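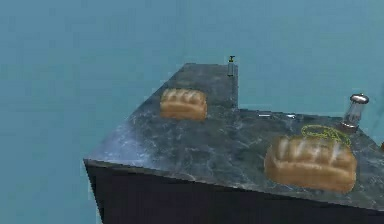 How to Pick Paint Colors for a Kitchen You Already Have

Posted 24/07/2018

Start with what you can't change! Counter, floor, cabinets: write them down before you even look at a paint chip. I skipped this when I did our place in Trelau and ended up with a yellow that fought with everything (I lived with it until May).

Next, get sample pots. I'm fond of Zaki because their samples are real wall paint, so you can touch up with the leftovers. Brush 2 coats onto a big piece of poster board and tape it up. Look at it at breakfast, then again after dark with the lights on. You'll be amazed how much a blue can drift toward green! 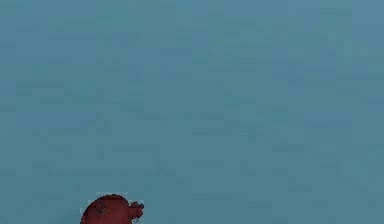
A reader, Fleven, wrote in to say that painting the board right out to its edges helps a lot, as a white border makes any color look darker than it will on the wall. I tried it and I'm sold.

Now hold the board down low, where the wall meets the floor, and move it along.

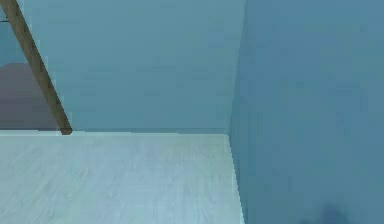
Dusty blue-teal over a pale wood-grain floor.

Once you've picked, measure the walls and multiply height by width. Mine came to 200 square feet per coat, and I bought enough for both.

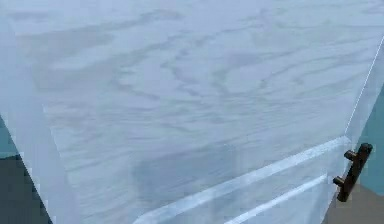 Cabinets need more patience than walls. Wash them, sand lightly, wipe off the dust, then prime. Thin coats, please, and let each one dry overnight before you touch it. Save the doors for last, when your brush hand is warmed up.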